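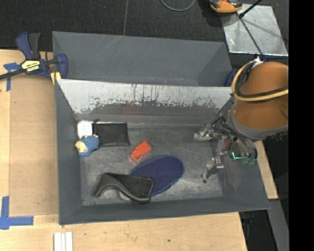 Fig. 1. The two-finger gripper low in the front bin.

Last updated 8/5/23 | 4 comments | 17 shares

Harnex vs Zelow: which gripper controller picks better?
Wendy Wragg, final project report

We ran 600 picks on each controller, same arm, same mixed bin of small stuff, and I loved nearly every minute of it! Harnex got 48 more items out cleanly than Zelow, mostly flat ones lying close to a wall, where its slower finger close really paid off. Zelow was quicker on the bottle-shaped object (a treat to watch) but kept nudging flat things into the corners.

Glare off the scuffed grey floor bothered both. Moving the lamp helped a bit, and a matte liner is my favourite idea for next time. I'd also log finger force on every pick, so we can see where Zelow lets go.

We use cookies to remember your settings. Accept | Manage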